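„Ein Bild muss man auch mal in Ruhe lassen“
Besuch in der Kunsthalle Ludport, kurz vor der Eröffnung der neuen Ausstellung 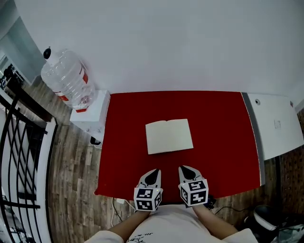
Worum geht es in der neuen Ausstellung?

Um das Nachbild, also um das, was vom Sehen übrig bleibt, wenn man den Kopf schon weggedreht hat. Gezeigt werden Malerei, Druckgrafik und ein paar Klangarbeiten, verteilt auf 4 Räume.

So knapp hat es mir die Kuratorin am Telefon erklärt, und ich gebe zu, ich war erst skeptisch. Nachbild, das klang für mich nach Physikunterricht. Aber gut, am Freitag bin ich dann doch hingefahren, und wir saßen am Ende so lange im Café der Kunsthalle, dass mein zweiter Kaffee kalt geworden ist.

„Das mit der Physik höre ich ständig“, sagt sie und lacht. „Klar, wenn Sie lange auf eine grüne Fläche starren und dann auf die weiße Wand, sehen Sie etwas Rötliches. Das kennt jeder. Mich interessiert eher, was danach kommt. Sie gehen nach Hause, kochen Nudeln, und plötzlich ist da wieder dieses eine Blau. Wo war das in der Zwischenzeit?“

Ich frage sie, ob man das überhaupt ausstellen kann. Sie rührt eine Weile in ihrer Tasse. „Man kann Bedingungen schaffen. Im ersten Raum hängen nur zwei große Leinwände, sonst nichts, und dann kommt ein Gang, in dem gar nichts hängt. Da haben die Leute Zeit. Ich wollte den Gang erst kürzer machen, zum Glück hat mir das die Architektin ausgeredet.“

Insgesamt sind 135 Arbeiten zu sehen, die meisten davon kleine Blätter aus der Sammlung Nasesent, die bisher nur in Auszügen gezeigt wurde. Die Sammlung umfasst 1057 Blätter, und die Kuratorin hat sie alle durchgesehen (ein ganzer Winter im Depot, mit Heizlüfter und Thermoskanne!). Wie wählt man da aus? „Ich habe mir abends aufgeschrieben, was mir noch vor Augen stand. Ohne Liste, ohne Fotos. Was am nächsten Morgen immer noch da war, kam in die engere Wahl. Meine Kollegin fand das komplett unwissenschaftlich, und da hat sie natürlich recht.“

Am meisten hat mich beim Rundgang die Serie „Liao“ beschäftigt, lauter graue Aquatinten, auf denen ich am Anfang so gut wie nichts erkannt habe. Ich bin dreimal zurückgelaufen und habe jedes Mal etwas anderes gesehen, erst eine Küste, dann so etwas wie Treppen. Als ich ihr das erzähle, freut sie sich richtig. „Bei mir ist es immer ein Bahnsteig. Und es steht kein Titel daneben, darum habe ich gekämpft. Sobald da ‚Landschaft‘ steht, ist die Sache erledigt.“

Über die Wandtexte gab es im Haus wohl überhaupt einige Diskussionen. Jetzt liegen sie als Heft am Eingang aus, wer mag, nimmt eins mit. „Ich lese selbst immer zuerst das Schild“, gibt sie zu. „Furchtbar. Ich stehe vor einem Bild und schaue auf den Zettel daneben.“ (Geht mir genauso, ich habe das Heft dann auch brav erst hinterher aufgeschlagen.)

Und die Philosophie? Im Heft kommt ja reichlich Platon vor. „Der kommt bei dem Thema immer vor, den wird man nicht los“, sagt sie. „Aber man braucht ihn für den Rundgang nicht. Neulich war eine Schulklasse zur Probe da, und ein Mädchen hat gefragt, ob das Bild noch da ist, wenn das Licht ausgeht. Darüber haben wir dann eine halbe Stunde geredet.“

Im Anschluss wandert die Ausstellung nach Rusex, allerdings in kleinerer Form, die Räume dort sind niedriger und die beiden großen Leinwände passen nicht durch die Tür. Eröffnet wird in Ludport im März, und die Kuratorin führt an den ersten beiden Sonntagen selbst durchs Haus. Ich gehe noch mal hin, allein schon wegen der Treppen.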